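Bramstead Parish Hall Users' Group
Minutes, May 14, 2026

Last updated: May 14, 2026

1. Heating. The Flarnel quote came to £761, up from £581 in December. The meeting was not convinced that the extra bought anything. Flarnel to be asked for a proper breakdown.

2. Bredmont bus. Bredmont says 16 passengers a day use the hall stop. Several members doubted this and asked when the count was done. No answer on file.

3. Recycling. The Martinelli leaflet promises lower charges if waste is sorted. It does not say how much lower. Left until figures arrive.

4. Hire charges. No change. A rise was proposed again, with no more evidence than last time.
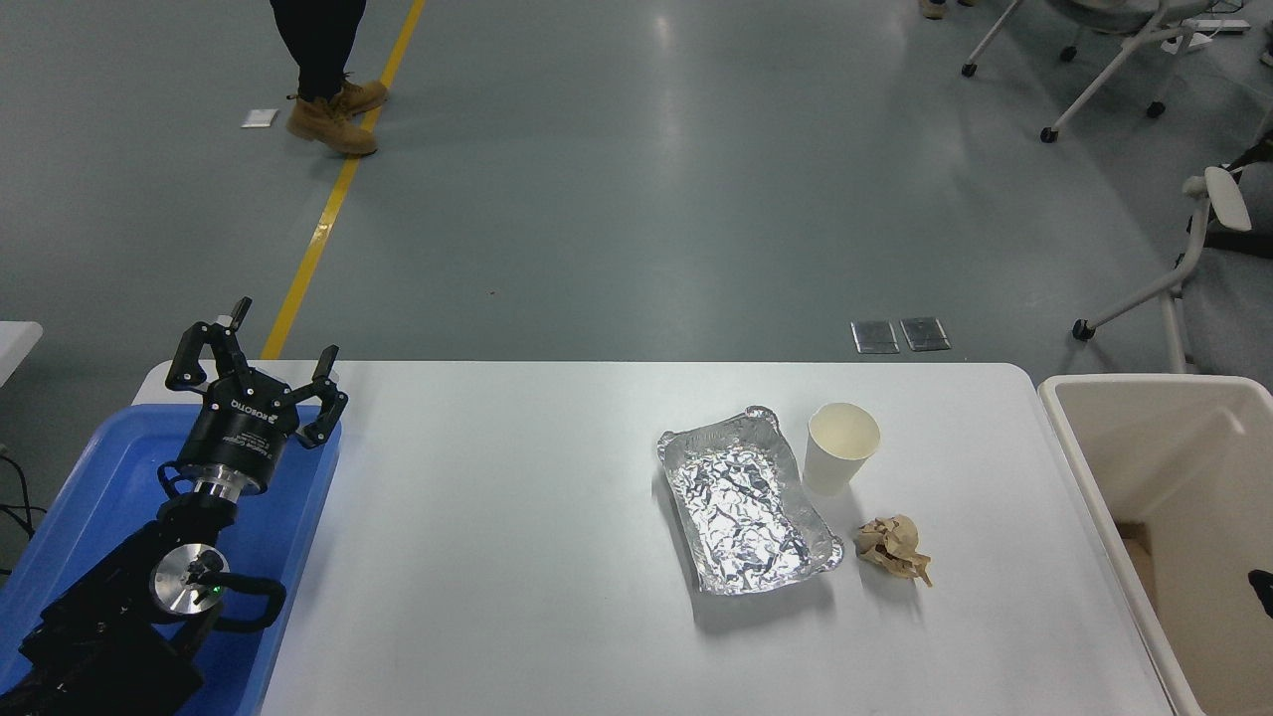 Any rise would need a month's notice to regular hirers in any case. Meeting closed.

Contact the hall office | © Bramstead Parish Hall | Back to top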